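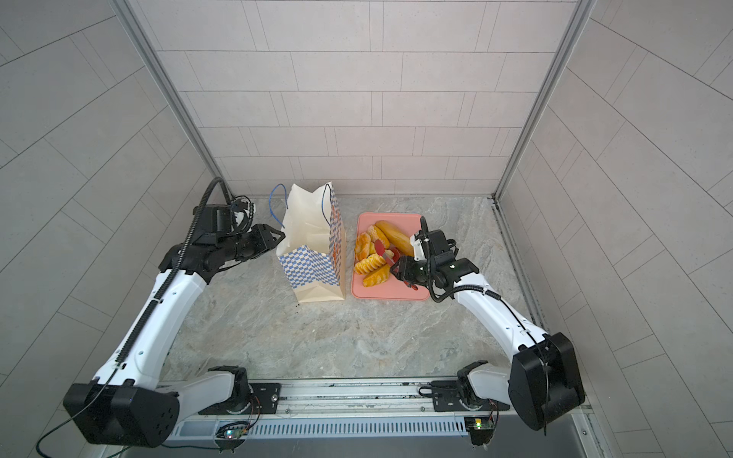 CHAPTER 2
Judging a Two-Arm Kit Before Purchase

Learning objectives

After completing this chapter, the student should be able to:
Read a supplier's data sheet for a two-arm bench kit and identify the claims that require a test.
Write a trial task that reflects the buyer's own work.
Record the results of a trial so that a second reader can check them.
Explain the difference between a purchase offer and a service offer.

2.1 The Buyer's Problem

A small business that considers automation seldom begins with a robot. It begins with a job that is repeated many times each day and that takes staff away from customers. In a retail bakery, one such job is the packing of mixed orders. The goods differ in shape, weight and surface. A long roll does not behave like a tart, and a paper bag does not hold its opening in the same position from one order to the next.

This chapter follows one purchase from first inquiry to final decision. The buyer is Andbridge, a bakery company that fills its morning orders between 5 a.m. and 9 a.m. The product is the Sarley bench kit, supplied by Skondulico. The kit consists of two arms with their grippers, a rail on which both arms are mounted, the control electronics, and a license for the software. Setup and two days of operator training are included in the price. Maintenance is offered under a separate contract, which is discussed in Section 2.5.

Andbridge asked Raluca Zamfir, an independent adviser on shop equipment, to prepare the review. Her report is the main source for the chapter and is quoted where her wording matters.

2.2 Reading the Offer

The data sheet for the Sarley kit runs to 40 pages. Most of it concerns the reach of the arms, the power supply and the dimensions of the rail. These facts are useful, but they can be checked with a tape measure and need not occupy the reviewer for long. Zamfir marked a different group of statements, all of them found in the opening pages:

"Handles soft and irregular goods."
"Suitable for flexible packaging."
"Quick change between products."

None of the three statements is false on its face. None of them can be tested as written, either. The word "soft" may refer to a sponge or to a ripe peach, and "flexible packaging" covers everything from a paper bag to plastic film. The reviewer's first duty is to replace such words with a task that the buyer would recognize.

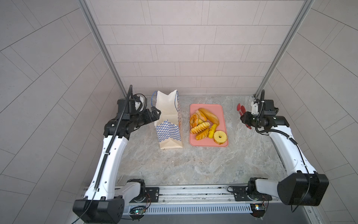
Zamfir's task was written in a single sentence: "Move mixed baked goods from a tray into an open paper carrier bag with cord handles, without damage to the goods and without tipping the bag." She then listed what would count as damage. A crushed edge counted. The loss of a few crumbs or seeds did not – Andbridge's own staff accept this every day.

The supplier was given the task in advance and was free to adjust the kit. This is common practice and should not be regarded as a weakness of the trial, provided that the adjustments are recorded. A buyer who forbids all preparation learns only how the product performs on the day it is unpacked.

2.3 The Trial

The trial was held over one week in December and covered 208 transfers. A transfer began when a gripper closed on an item and ended when the item had been released. Each was entered on the record sheet as complete, complete with damage, or failed. If an operator had to step in, the transfer was entered as failed, whatever the condition of the item.

The order in which goods were taken from the tray was left open. Zamfir considered a fixed order and rejected it. "In the shop, the long item goes in when there is room for it," she wrote. "A test that always starts with the easiest piece tells the owner very little."

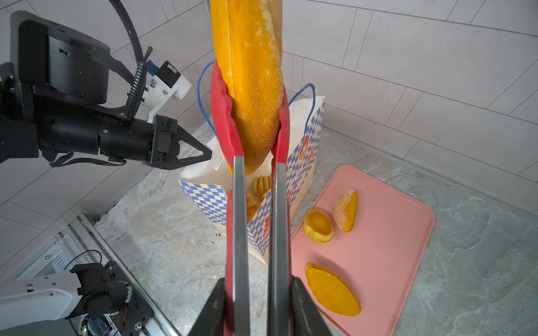 Figure 2.3. A long loaf held between red-tipped fingers near the carrier bag. The black gripper is open beside the edge of the bag.

Long items received a section of their own in the report. When a loaf is held near one end, the free end must clear the rim of the bag and the handles before the gripper can be lowered. Reviewers should therefore record the point at which an item is held as well as the outcome. Zamfir added a column for this purpose after the first 60 transfers and noted the change in her report. Entries made before the change were kept, with the new column left blank.

2.4 A Second Quotation

Andbridge also obtained a quotation from Miettinen, which does not sell arms. It offers a packing cell on a monthly fee, with the supplier remaining the owner of the equipment.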